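Stimville Household Words

A small dataset of names for everyday things at home, collected in four towns

Version 2, August 8, 2024
Maintainer: Lourenço Barros

What is in this dataset

Stimville Household Words contains 3,101 entries. Each entry is one word or short expression which a person uses for a thing or a place in the home, together with the town where this person grew up and the decade of birth. I began to collect them when I moved to Stimville and did not understand my neighbour, who asked me to leave her parcel "in the glory hole". She meant the cupboard under the stairs.

The entries come from Stimville, Zandthorpe, Asside and Yeoh. Zandthorpe is the largest part, almost half of everything. Yeoh is the smallest, with 300 entries, and I would not draw strong conclusions from it.

How the words were collected

I used a paper form with 30 prompts. Each prompt is a short sentence with a gap, for example "The end slice of a loaf is the ...". People could write more than one word, and they could leave a gap empty. I did not correct the spelling. If a person wrote "nobby" in one place and "knobby" in another, both are kept, and the column "group" joins them.

The forms were left in libraries, in two bakeries and in the waiting room of a dentist in Asside – this last one gave the best answers, I suppose people had time. Forms filled in by children under 16 were not used.

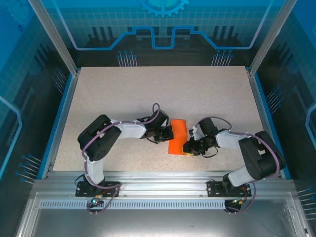 Colour words are a separate file, colours.csv, and it needs more care than the main one. The prompts asked for the colour of common objects, and people do not agree where one name stops and the next begins. For a plain block like the orange one in the middle of the table, nearly all would write "orange", but for a speckled beige surface like the one under it I would expect "beige", "oatmeal", "sand", "stone" and "porridge". All such answers are kept as they were written. Please do not use this file to decide which colour a thing really has.

Files

words.csv – the main table, one entry per line
colours.csv – answers to the colour prompts
towns.csv – short codes for the four towns
form.pdf – the paper form, as it was printed

Columns in words.csv

id – a number, not in any meaningful order
prompt – number of the prompt, from 1 to 30
answer – the word as written
group – the common form, chosen by me
town – code of the town
decade – decade of birth, empty if not given

Known problems

Prompt 12 was badly written. I wanted the word for the cloth used to dry dishes, but many people understood the cloth used to wash them. The answers are mixed and I could not separate them afterwards.

In version 1 the codes for Asside and Yeoh were exchanged in part of the table. If you have used version 1, please download the files again.

The groups are my own decision. English is my third language, so some of them may look strange to a native speaker. Corrections are welcome, and it helps me if you give the id of the entry.

Licence and use

You may copy, change and share the data, also for commercial work, if you name the dataset and the version. The forms themselves are not shared, as some people wrote their telephone number on them.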